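# 7 Small things on a plain table

I used to skip straight past the first page of any chapter like this one, so I'll try to make it worth your while. We've spent a good deal of this book on big objects: wardrobes, desks, the sofa at Sircombe that wouldn't go round the landing. Now we're going small. Buttons, bottle caps, counters, beads, the odds and ends that live at the bottom of a drawer and come out in a handful when you wanted a pencil.

Why give them a whole chapter? Mostly for what they taught me when I was working out of the upstairs room in Plistlow. I had one table, a round one, and everything I sorted got sorted on it. I'd tip out a tin, push things about for a bit, feel very pleased with myself, and then lose half of it over the edge when I reached for my tea. A round table has no corners to trap anything! A button that lands on its rim will roll off a round top as happily as off a square one, but on a square one you at least have a corner to herd things into.

So I started putting paper down first. Any paper will do, and I've come to prefer a sheet that's already been screwed up and opened out again. The creases make little valleys, and small flat things tend to stay where you set them. (Smooth paper slides about, and takes your buttons with it.) It also gives you a clear place that means "sorted", with the bare tabletop left over for whatever you haven't got to yet.

Colour comes next. In the first exercise you'll work with only two colours, red and green, and I'd ask you not to rush on to the full mix of 173 pieces in the Brophy tin until you can do the small set without stopping to think. Red and green are easy to name but, for plenty of people, hard to tell apart – if that's you, swap one of them for blue and carry on exactly as written.
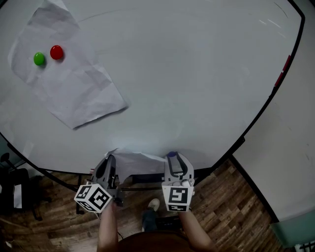

Then there's the question of picking things up. A thin disc lying flat is a nuisance. Your fingers close on nothing, the disc skates away, and you end up dragging it to the edge to get underneath it. On creased paper you can often press beside the disc and tilt it up a little, and we'll practise that in section 2. Have a go now with a bottle cap if there's one handy.

You'll need a table you can reach across, one sheet of paper, and 8 small flat objects, four of each colour. The Jultotness set has some, though anything from the kitchen drawer is just as good. Clear the table before you begin, sit or stand as you like, and keep your tea on the windowsill.

## Before you start

Tip your eight pieces on to the bare tabletop and look at them for a moment without touching. Which one would you pick up first, and which would you leave till last? Jot both down in pencil – we'll come back to them at the end of section 2.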